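FAQ – Tri des bouteilles plastique, local commun Ostatitz

Dernière mise à jour : 23 septembre. Si votre question n'est pas là, écrivez à Esther Masanja, réponse dans les 2 jours (en général).

On met quoi dans le bac ?
Bouteilles de boisson en plastique. Eau, soda, jus, thé glacé. Pas de bidons de lessive, pas de pots de yaourt, pas de barquettes. Le verre, c'est dehors, au conteneur.

Avec ou sans bouchon ?
Avec. Vissé. Les bouchons seuls se perdent au fond et on les retrouve partout sous les meubles.

Faut-il rincer ?
Non. Vider, oui, complètement. Un fond de soda en plein mois de juin et on a les guêpes pour la semaine.

Et l'étiquette ?
On la laisse. Sauf si elle se décolle toute seule, alors poubelle normale.

J'écrase ou pas ?
Dans la longueur si vous voulez gagner de la place. Jamais à plat comme une galette, le centre de tri n'aime pas. Si vous avez la flemme, laissez entière, c'est très bien aussi.

Je peux poser mon sac et repartir ?
Non. On vide le sac sur la table, on regarde ce qu'il y a, on met dans le bac une par une. Ça va plus vite qu'on croit. Les bouteilles couchées roulent, commencez par celles du bord.

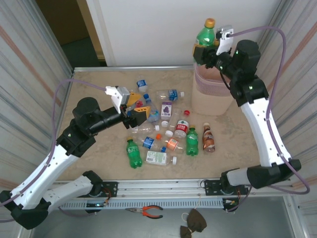 Yaroslav Ivanyshyn demande pourquoi on garde un bac tressé alors qu'un grand sac accroché au mur ferait l'affaire, et que le tressé prend les gouttes. Pas faux. Mais le sac on a essayé, il se déchire au crochet et tout tombe. Pour les gouttes : revisser le bouchon, voir plus haut.

Le bac est plein, je fais quoi ?
Vous le descendez au chariot et vous le remontez vide. Ne pas empiler par dessus. Si le chariot est plein aussi, message à Siu-fong Tsao.

Ça représente combien ?
Plus de 700 bouteilles depuis juin, dont 86 rien que pour le repas des voisins. On ne recomptera pas, c'était long.

Et les bouteilles colorées ?
Même bac. Vertes, bleues, transparentes, on ne sépare pas, c'est fait aprés au centre.

Les grosses bonbonnes d'eau ?
Non, elle sont consignées chez Nerkberg. À rapporter là-bas.

La table colle, c'est normal ?
Non. Éponge sous l'évier, un coup avant de partir. Merci.

Qui a la clé ?
Marta Symonenko, ou la boîte à code à l'entrée. Le code change en octobre.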